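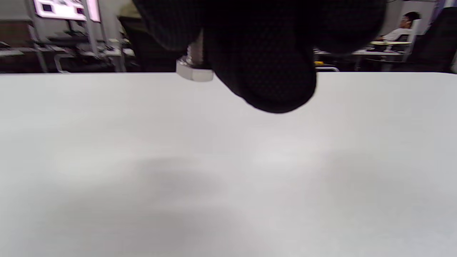 3.2 Rules for handling fasteners during collection

Small metal parts gave us more trouble than any other class of object. In the first round, operators at the two sites worked from a single page of advice, and each site filled the gaps in its own way. At Omton a bolt was passed with the head down; at Zarkar it was laid on the table and picked up from there. Both are sensible ways to work, but the recordings could not be pooled without relabelling. We therefore wrote a fixed set of rules, which we call the Clakance rules after the internal name of the project, and repeated the collection from the start.

The rules cover the table, the hand, the part and the handover. The table must be plain, matt and pale, and must be cleared of all parts except those named on the task sheet. Nothing is asked of the room behind it. We considered hanging a screen behind the table and decided against it, as a policy trained only on tidy backgrounds would be of little use on a shop floor. Other people may go on working in view provided they have signed the site consent form and stay clear of the marked working area.

The person presenting a part wears a close-fitting knitted glove in one dark colour. Loose cuffs, rings worn over the glove and torn fingertips are not allowed. The part is pinched between the fingertips, with at least one end left clear. Figure 4 gives the accepted hold for a bolt: the shank runs up into the grip and the hexagonal end points down, just above the far edge of the table. The bright flats of the hexagon stand out well against a darker background, and this was the main reason for choosing the downward hold over the sideways one used in our pilot.

Figure 4. Presenting a bolt in a gloved hand, seen from the hand-held gripper.

The handover itself follows a set order. The presenter brings the part into view and holds still. The gripper operator moves in, stops short of the fingers and says "ready". The presenter answers before the jaws are closed. Only the operator may close the jaws, and only the presenter may call the release. If either person is unsure, both draw back and the attempt is logged as abandoned – it is kept in the set but marked, and must not be deleted at the site. Threaded parts are never pulled from the glove, as a thread can catch in the knit.

Sessions last up to 24 minutes, after which the two people change places or take a break. Before each session the jaws are wiped and the lens is checked for smears. Gloves are replaced when the fingertips begin to shine, because worn fabric reflects light in much the same way as a dull metal part and confused the segmentation step in early trials.

3.3 Checking that the rules were followed

A written rule is only useful if someone checks it. Margaux Guillot reviewed all 1454 handovers against the task sheets, using the labelling tool supplied by Boyer. Of these, 59 broke at least one rule. Most were faults of order, where the jaws began to close before the presenter had answered. A smaller group had to do with the hold, usually with the fingers covering both ends of the part. In 5 cases a part that was not on the task sheet had been left on the table.

We did not remove these recordings. They are released with a code giving the rule that was broken, so that users can decide for themselves whether to train on them. Faults of order were also reported back to the site on the same day, and the pair concerned repeated the practice run before going on.

Two rules were changed as a result of the review. The spoken "ready" was hard to hear next to the compressor at Zarkar and may now be replaced by a raised thumb from the free hand. The limit on session length, first set for the operator alone, now applies to the presenter too – holding a small part still at arm's length is tiring, and the hold tends to drift towards the palm late in a session.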